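Cotari Tidy Kit - README

Cotari is a two-arm add-on kit for picking up around the house, and we love working with it! The box holds 2 arms, each with a small camera and a two-finger gripper, plus the Honico control software. This release comes with 80 recorded cleanup runs from real family rooms - toys, wrappers, paper and all. 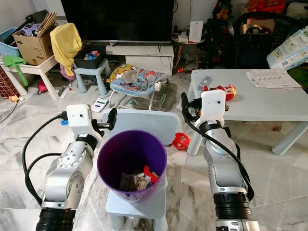
Can I train on my own rooms?
Record your runs with the Honico recorder and put them in the "runs" folder next to ours. The loader picks them up at the next start.

Setup takes 9 steps, all in setup.txt. Do the arm calibration first, then the cameras. Wrappers are still harder than toys, and we'd love to see your fixes - send them to Luzius Hollenstein at Stenarent.

Last updated: Aug 15, 2025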